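Folding at Home, Part 2: Dark Clothes and Heavy Knits
Speaker notes, Wotia Home Skills evening

Slide 1. Opening

Welcome people back. Phones on silent. Handouts are on the side table, four pages, stapled. Say that tonight runs 25 minutes plus questions.

Ask who tried the towel method from November. Take two or three answers, then move on.

Slide 2. Why black clothes get their own session

Lint shows. Fold lines show. Seams are hard to find in poor light, so people fold by guesswork and end up with a leg twisted inside the stack.

Tell them to fold dark things near a window or under a lamp. Wipe the table first.

Slide 3. Start at the ribbing

Ribbed cuffs and waistbands are the thickest part of most sweats. If the ribbing is turned over, fix it before making any other fold. Look for the seam on the inside and roll the edge back until the seam is hidden again. 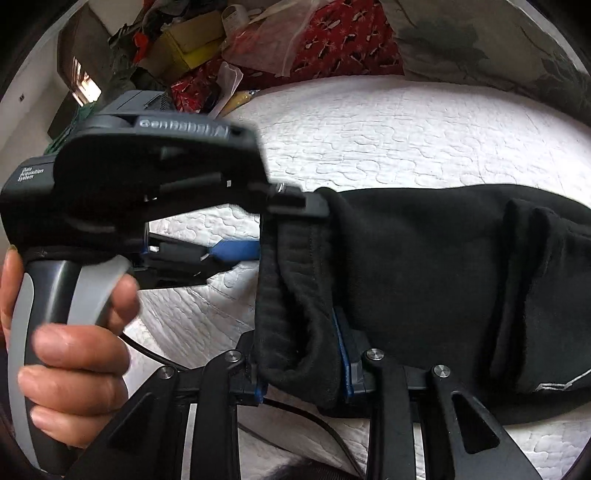
Leave the slide up while they look at the turned-over ribbing on the left. The inner texture and the seam both show. Point to the soft creases in the rest of the fabric and say those get smoothed by hand, from the ribbing outward.

Slide 4. Sweatpants

Lay flat, one leg over the other. Tuck the crotch point in to make a straight edge. Fold from the cuffs to the waistband, then in half again. Printed logos go to the inside if the print is starting to crack.

Demo with the pair from the Nirik bag. Do it once slowly, once at normal speed.

Slide 5. Sweatshirts

Face down, sleeves straight across the back. Hood folded down last. Do not press hard on the pocket.

Slide 6. Storage

Upright in a drawer, ribbing down. Shelf people can stack, but no more than four high. Show the Correia drawer divider and pass it along the rows.

Questions. Next session is bedding.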